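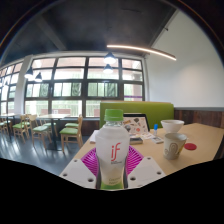
Swai screw-cap bottle: desk use

I bought the Swai for long sessions at shared tables, where a drink has to stand near a laptop and papers. It replaced a Grornach flip-top whose hinge cracked in February. Empty weight on my kitchen scale is 11 g with the cap and label on.

Cap

The green screw cap is easy to pick out on a pale wood table. The thread starts cleanly and needs little force. It isn't tethered, so it can be put down and lost.

Body and label

Clear plastic, with a white label around the middle and red lettering. The fill level can be read below the label but is hard to judge behind it. Filled to the neck, mine took 497 ml. The wall flexes under a firm grip, more so when the bottle is nearly empty.

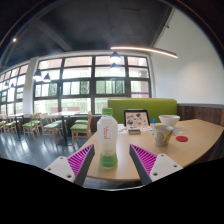
Swai bottle, green cap on, with pale green liquid in the lower part.

Stability

Fine when full. At 127 ml it slides before it tips if pushed low down, and tips if pushed at the cap. Neema Nzioka tried hers on a glass desk and got the same result.

Verdict

Adequate for desk use. I would buy it again at the same price, with a tethered cap if Swai offered one.

Xóchitl Quintero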